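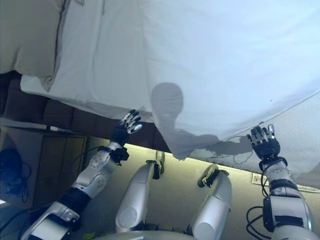
Subject: White linen comes out gray and stiff from the Stimel washer, small-hotel laundry
Status: Solved, kept open for observation
Opened by: Brellmont Guest House, laundry room
Hello, I write about our front-load washer Stimel, which we use together with the Nusance dosing unit. Since August all white cotton from this machine becomes slowly more gray, and the towels feel stiff like cardboard after drying. Colored items look normal, but maybe we only don't notice it there. I want to say first that I know how easy it is to be wrong with white cloth. When a big sheet is stretched out and the shadow of a person's head and shoulders falls on it, that part looks gray too, with folds that make it darker or lighter. So now we compare only flat on the folding table, next to the window, with a new pillowcase beside it that was never washed. Compared in this way the difference is clear, also for my colleague who did not know which one was new.

What we use
Washer: Stimel, front load, bought used. The serial plate is partly scratched, I can read the model line but not the year.
Dosing: Nusance, liquid, with separate pumps for detergent, softener and oxygen bleach.
Detergent: Carrasco liquid for white cotton, same product as before the problem.
Program: White Cotton, set to 149 °F, 54 minutes.
Water: city water, hard, passing through a softener tank in the cellar.

What I tried before writing
Cleaned the door seal and the lint filter. The filter had some slime but no more than usual.
Washed with a smaller load. Slightly better, still stiff.
Opened a new container of detergent. No change.
Ran the drum cleaning program two times. There was foam in the window during the last rinse, although I had put nothing inside. I think this is maybe important.

Reply from support desk
Thank you for the detailed description. Foam in an empty machine during the last rinse normally means old product in the drum, the hoses or the dosing lines. Please do the following and write the result under each point:
a) Switch the dosing unit off and run an empty hot wash. Look for foam again.
b) Collect what the detergent pump delivers in one dose and compare it with the value on the display.
c) Check that the softener pump runs only in the last rinse.
d) Test the water hardness at the tap behind the washer, not in the kitchen.
Please don't change the detergent amount before these tests are done, otherwise we can't compare.

Update from customer
a) First empty wash, foam until the middle. Second empty wash, only a thin line at the glass. Third, clean.
b) The display says 5 ounces, and in the measuring cup I found the same, as well as I can read it. I repeated it with the other cup from the kitchen, same result. So the detergent pump is okay.
c) The softener pump starts in the last rinse, as it should. But after it stops, the liquid in the tube moves slowly forward, very slowly, you have to look at an air bubble to see it. The next morning the bubble was gone.
d) I don't have a test strip at this moment. I will buy them.
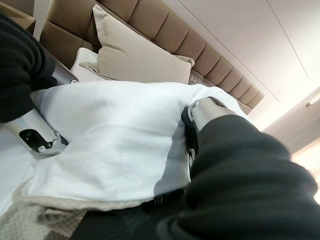 I also washed one set of towels with the dosing unit off and detergent put by hand into the drawer. They came out softer, but the color did not improve. For me it means that we have maybe two problems, one for the stiff feeling and one for the gray. I hope I am not making this too complicated.

Reply from support desk
It is quite possible that there are two causes. The moving bubble points to a non-return valve that doesn't close. Fabric softener then drips into the wash water and meets the detergent, and together they form a film which holds the dirt on the cotton. This film also makes towels absorb badly. Please pour a little water on a dry towel. If it stays on top as a drop for several seconds, the film is there.
The valve is a small part behind the front cover of the Nusance unit. Turn off power and water first. Squeeze the tube with a clip before you pull it, and wear gloves and eye protection — the bleach line is directly beside it. We will send a valve set with the next delivery. Please don't forget the hardness test.

Update from customer
The drop stayed. On the new pillowcase it disappeared immediately, on the older towels it stood like on glass.
The valve set arrived and I changed the softener valve. The old one had a small crystal on the rubber lip, white, and it did not want to go away with warm water. The bubble stays now where it is, also over the night.
The hardness test was a surprise. At the tap behind the washer the strip shows very hard, the same color as in the garden. In the kitchen it shows soft. I went to the cellar and followed the pipe. The bypass lever at the softener tank, on the laundry branch, was standing half open. In August a plumber replaced a piece of pipe there, so I suppose it was left like this. I closed it, waited one day and tested again — soft.

Steps that solved it, in the order we did them
1. Close the bypass lever on the laundry branch and test the water again at the washer.
2. Replace the non-return valve of the softener line.
3. Run empty hot washes with dosing off until no foam is seen.
4. Wash all white linen again without fabric softener, 149 °F, extra rinse on.
5. Dry fully, then repeat the drop test on a few pieces. 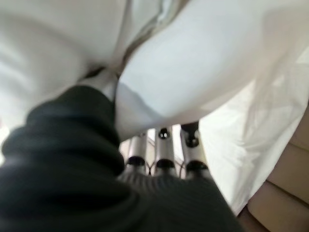

Observation after the repair
The towels are soft again and take the water. The sheets are whiter than before, but not like new next to the pillowcase, and I don't expect that anymore. For the oldest ones I did a long soak with oxygen bleach in the tub and it helped a bit at the hems, where the gray was strongest.
I left the fabric softener off for towels and keep it only for bed linen. With the soft water we can also use less detergent. I went down from 5 to 3 ounces and there is no smell and no foam in the last rinse.
One open question: must the other two valves be changed at the same time? They look clean, but they have the same age.

Reply from support desk
Yes, we recommend changing them together, and the set contains enough parts. After the bleach valve is changed, run the line with water before you connect the container again. We leave this ticket open until you have done it.

Update from customer
Changed both this morning at 5, before the breakfast service. No leak. Please close the ticket, and thank you for your patience with my long messages.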